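# Cellule de tri Toduvura : questions qu'on nous pose (et ce que nous en pensons vraiment)

Mise à jour le 25 mars. Ces réponses concernent la cellule de l'atelier de Terkcombe, son bras, sa pince à deux doigts et la caméra de poignet. Elles ne remplacent pas le manuel Faleo, qui a le mérite d'exister et le défaut d'avoir été écrit pour une autre version du contrôleur.

## Faut-il recalibrer la caméra tous les matins ?

Le manuel dit oui. Nous ne le faisons plus. Christos Antoniadis a tenu un relevé pendant 21 jours, avec et sans calibrage matinal, et l'écart de saisie n'a pas bougé de façon visible. En revanche, un calibrage s'impose après tout démontage de la pince, après un choc, et chaque fois que quelqu'un a « juste resserré » le support de caméra. Si vous tenez au rituel quotidien, il ne fait de mal à personne, il prend seulement du temps.

## Le mode « réglage automatique » de la pince fonctionne-t-il ?

Par moments. Il ferme les doigts, mesure l'effort, rouvre et propose une valeur de serrage. Sur un objet rigide, la valeur est correcte. Sur une pince à linge, qui a un ressort et qui cède, il propose à peu près n'importe quoi. Réglez à la main : partez bas, montez par petits pas, arrêtez-vous dès que l'objet tient pendant une levée complète. Notez la valeur dans le cahier avec vos initiales.

## Pourquoi des pinces à linge comme pièces d'essai ?

Les cubes de démonstration livrés par Hsiao donnent des résultats flatteurs et n'apprennent pas grand-chose. Une pince à linge peut tenir debout, se coucher ou s'appuyer sur sa voisine, et chaque position demande une approche différente. C'est une épreuve modeste, mais elle met en défaut des réglages que les cubes laissent passer.

## Comment disposer les pièces avant un essai ?

En vrac sur le plan de travail, devant les doigts, avec le bac sur le côté. Ne les alignez pas. Les essais sur pièces bien rangées sont ceux dont on montre la vidéo, et ceux qui ne servent à rien pour la maintenance. Laissez-en une ou deux se chevaucher.
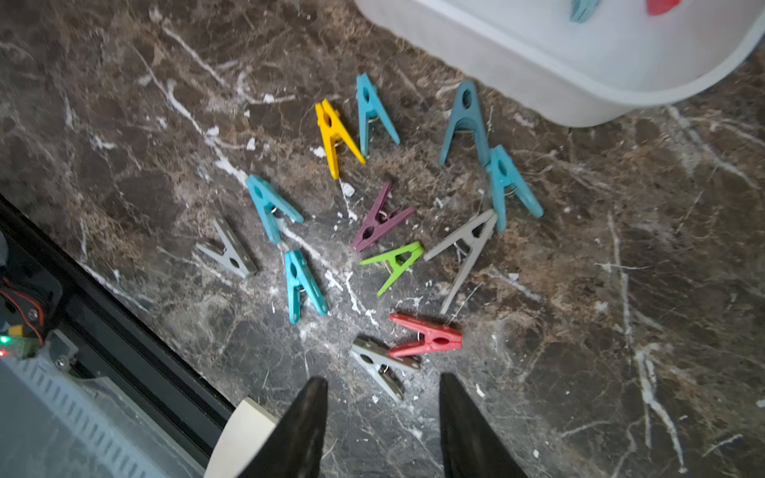
*Vue de la caméra de poignet : pinces à linge sur le marbre, doigts ouverts, bac blanc en haut à droite.*

Avec une disposition de ce genre, regardez d'abord la pince grise partiellement glissée sous la rouge, entre les pointes des doigts. Elle paraît la plus facile à prendre, étant la plus proche. À notre avis c'est un mauvais premier choix : la rouge risque de venir avec. Pour un premier essai, désignez plutôt la jaune, qui se tient debout, jambes écartées.

## Le marbre veiné gêne-t-il la détection ?

Le fournisseur assure que non. Nous sommes moins affirmatifs. Les couleurs vives comme le jaune ou le vert citron se détachent bien du fond brun foncé ; pour le gris, avec des veines blanches et beiges juste à côté, nous gardons un doute. Faites un passage réservé aux pièces grises avant de croire un taux de réussite global.

## Les petits débris blancs sur le plan comptent-ils ?

Pour la saisie, sans doute peu. Pour la détection, on nous a soutenu les deux thèses avec la même assurance. Un coup de chiffon sec avant la série règle la discussion. Pas de produit : certains laissent un film brillant, et les reflets posent plus de problèmes que les miettes.

## Que signifie la LED verte de la carte ?

Que la carte est alimentée. Rien de plus. Elle ne dit pas que la pince répond, ni que la caméra envoie quelque chose. Asanka Amarasinghe a cherché une panne pendant une bonne partie de décembre en se fiant à cette LED, alors que le connecteur de la pince était mal enfoncé.

## Dans quel ordre chercher quand la pince ne se ferme plus ?

1. Arrêtez la cellule et coupez l'alimentation.
2. Vérifiez les connecteurs, en appuyant dessus et pas seulement à l'œil.
3. Suivez les fils rouges et noirs jusqu'à la carte.
4. Bougez chaque doigt à la main, sans forcer.
5. Remettez sous tension, mains hors de la zone, et relevez le code affiché.

Le code 2104 est donné dans le manuel comme « défaut moteur ». Chez nous, c'était un câble à chaque fois. Ne commandez pas de moteur sur la foi de ce seul code.

## Quand changer les doigts ?

Faleo préconise un remplacement toutes les 100 heures. Faleo vend aussi les doigts. Nous les inspectons toutes les 14 heures de marche et nous les changeons si une pointe est ébréchée, si l'un des deux a pris du jeu ou si les pièces pivotent pendant la levée. Changez toujours la paire, puis refaites le calibrage.

## La mise à jour du contrôleur vaut-elle la peine ?

La note de version promet une « saisie plus intelligente ». Nous attendons qu'on nous explique ce que cela recouvre. Si vous l'installez malgré tout, sauvegardez d'abord les paramètres de la pince : la dernière fois, ils sont revenus aux valeurs d'usine sans le moindre message.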